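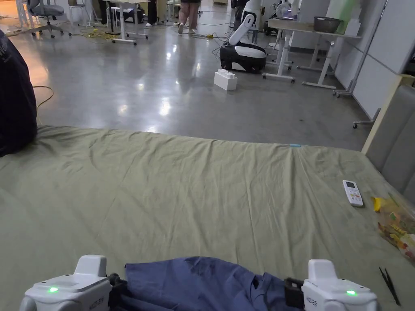

Bomside Opens Its Doors to Overnight Guests This April

Bomside, the old mill house on the Fodor road, is taking its first overnight guests this April, and everyone at Jiltis is so pleased to share the news with the neighbors and friends who have been asking after it all winter long.

The house has six bedrooms, a big shared kitchen and a garden that runs down to the creek. Breakfast is served until 10 a.m. – later if you ask nicely – with bread from the Porar bakery up the hill. Rooms start at $159 a night, and children under five stay free.

"We wanted it to feel like going to stay with an aunt who is really glad you came," said Etelka Borbély, who runs the house with her cousin Botond Halász. "Botond has sanded just about every floorboard in the place, and I have lost count of the curtains!"

Bookings are open now by phone or at the Jiltis front desk, and day visitors are welcome in the garden from noon.

274 shares | 6 comments

Related items
Porar bakery adds a second oven
Walking the creek path from Fodor
Jiltis spring garden hours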